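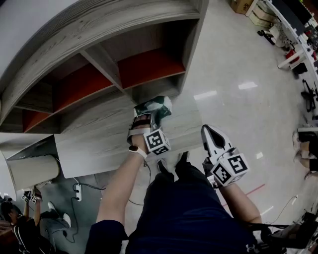
SHELVES, BAGS AND WHERE THE TAPE WENT
Stondby Members' Newsletter, 19 Dec 2022

Quick one before the break. The tidy-up is mostly done, the Malville room is usable again, and the shelving is finally being treated as shelving and not as a place to leave things you feel bad about throwing out.

Rules for the gray unit, as agreed (more or less) at the last meeting:

Soft stuff goes in the open compartments with the red-orange backs. Bags, cloths, covers, the spare curtains. Fold it if it folds. If it doesn't fold, roll it. Crumpled is fine for one evening, not for a month.

The long board underneath is for things on their way somewhere. Put down, sort, move on. Please don't let it turn into a second shelf. It did that in April and we lost a whole set of table covers under there, Hala found them when she was looking for the kettle lead.

Nothing hard or heavy up top. Paint tins, the old Golob hole punch, the box of hinges: all of that lives in the back closet now, bottom row, labels facing out.

Cables. Still a problem. Power strips on the floor are ok while you're working, but wind the leads up when you go. Unplug first. Ties are in the jar by the door, and if the jar is empty tell Eleni and she'll get more. We had 20 ties at the start of the fall so I don't know what's going on there.

Trash. Bin gets emptied by whoever fills it. Liners are in the closet, left side, behind the paper towels. Not the blue liners, those are too small and they slide down inside and then somebody has to go in after them (me, twice).

BAGS
We own far too many bags. Eleni Todorova went thru the lot and washed what could be washed. Anything with a broken strap or a hole has gone to the textile bank. What's left is clean and good and we don't need all of it, so take one home. Take three. The long ones with the zipper are being kept for the spring sale, please leave those.

If you lent us a bag and want it back, speak up by the 31st. After that it belongs to the room.

SWAP TABLE
Running again in the new year, same setup. Clothes, linens, small kitchen things, kids' books. No shoes unless you'd wear them yourself. No electricals, we can't test them. Hala Fahmy is taking the list this time so send her a note with what you're bringing and if you need rail space. Last one was packed by lunch and the linens went first, so come early if that's what you're after.

We still need two people for setting up and one with a car for the leftovers run. It's a short drive and you get first look at the table.

MONEY, BRIEFLY
The fall sale brought in $929, best so far. Most of it is going on new shelf brackets for the closet and a Kedura trolley with proper wheels, so we can stop dragging boxes over the nice floor. If anybody sees the trolley cheaper somewhere, shout before I order it.

LOST AND FOUND
One gray glove, left hand. A casserole lid, glass, no casserole. A library book that is now very overdue and whose owner should probably come forward. Reading glasses, green case. All in the basket by the coat hooks until the end of January, then the glove and the lid go and the book goes back to the library with our apologies.

KEYS
If you have a closet key and you're not on the opening rota any more, drop it back. The envelope slot is fine, put your name on it. New copies cost money and we've cut enough of them this year.

Closed over the holidays, open again after New Year at the usual times. Questions about shelves or bags to Eleni, swap table to Hala, everything else to the main inbox and I'll get to it when I get to it. Have a good break evryone.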